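Handheld gripper demos, Dasstead bench
July 2024

Tally so far
338 demos on the drive, against the 587 we promised Flirholm. I have stopped doing the subtraction before lunch.

Spent the morning on the white panel. The point is to bring the fingers in with the panel in the gap between them, without nudging the blue boxes beside it. By hand this takes no thought whatsoever. With the tool on the end of your arm it's like buttering toast in ski mitts.

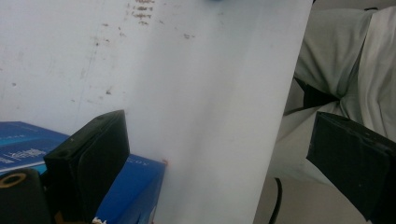 Wrist angle is still the main sin. I come in tilted, fix it late, and then the policy learns that tilting and fixing late is the proper technique. Three runs binned for that before coffee. Slower approach from now on, and no stopping to think halfway — the pauses get learned too. The last model we trained would hover over things like a man choosing paint.

The finger pads look tired and dusty. Wiping them down helps, for a while. New ones are on order from Vimar, who say December, and didn't say it as if they were joking.

Also moved the cable further down my forearm. It was tugging at the end of every reach and I'd started leaning to favour it, so half of the early set probably has a lean in it. Flag those, don't delete them yet.

After that, the blue egg-shaped piece with the white insert. Smooth shell, narrow at the top, and the jaws have to close on the narrow end. Grip too high and there's very little to hold. Too low and the fingers are fighting the widest part of the curve. I want plenty of examples with it hanging straight before we try any at an angle. 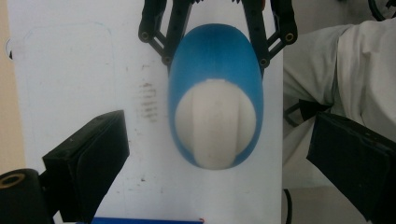 To do
Re-run the Carré script on the new files. It choked at 1600 frames last time and blamed the clock sync.
Tag the leaning demos.
Ask Flirholm if 587 was a firm number or more of a mood.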